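Clivero Whites and Grays
A word list of the names that home catalogs give to colors that are nearly not there

Version 2, December 16, 2019
Maintainer: Ngozi Oyewole

What you get

One CSV file of color names copied out of printed home catalogs: paint, tile, bath fixtures, and kitchen counters. Every name was sold to the public as a kind of white or a kind of gray. There are far more of them than there are whites and grays.

The project started when I was picking a paint for a hallway and had 30 sample cards taped to the wall. My sister asked why I had painted none of them on yet. I'm still in that hallway, and the hallway is still beige.

Columns

name: the color name as printed, capital letters and all
catalog: Andrade, Lulus, or Tosineo
product: paint, tile, fixture, or counter
family: white, gray, or argument (see below)
mood: one word, my opinion
notes: usually empty, sometimes rude

The "argument" family

Some names sit in a zone where the catalog says white, the color chip says gray, and the tile people call it stone. In version 1 I made a ruling on each of these. I got letters. They now have their own family and you can make the ruling yourself.

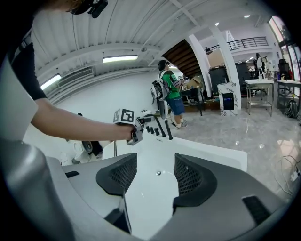
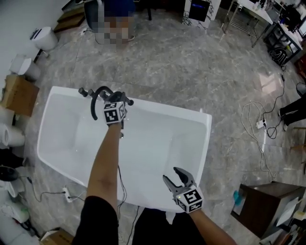
White surfaces, gray floors.

How names were picked

If a name was printed next to a color chip, it went in. If it was only in the sales text ("a whisper of cloud"), it stayed out, or this would be a poetry archive. The same name in two catalogs gets two rows. Names that differ only in spelling, such as Gray Heron and Grey Heron, are kept apart on the grounds that somebody charged more for one of them.

Moods were assigned by me over 2 weekends in June. I did the Tosineo tile pages last, late on a Sunday, and it shows. Please don't train anything serious on that column.

Known problems

Lulus prints some names across a page fold. Where I couldn't read the middle of a name I left a question mark in it. "Dove?ing" could be several things.

There are no color values. I tried reading them off a scan and found that my scanner has a favorite color, a sort of weak pink. If you want hex codes, buy the paint.

Andrade renamed 40 of its whites between printings. The old names are in the file and the new ones mostly aren't. A few of the new names went to a different white that already had a name, which was then retired. I drew a chart of this once and would rather not do it again.

Not for

Choosing a paint. Matching a paint. Settling a disagreement about a paint that is already on the wall.

People have used it for crossword filler, a naming class, and one very long toast at a wedding. All fine.

Changes in this version

Added the argument family
Removed 3 names that were, on a second look, the names of the stores
Fixed the row where a comma in "Milk, Barely" pushed everything one column over
Mood for "Plain White" changed from "smug" to "calm" after some thought

Sending corrections

Open an issue with the catalog, the page number, and the name exactly as printed. Photos of the page are welcome. Photos of your own wall will be looked at with interest, but I can't tell you what color it is.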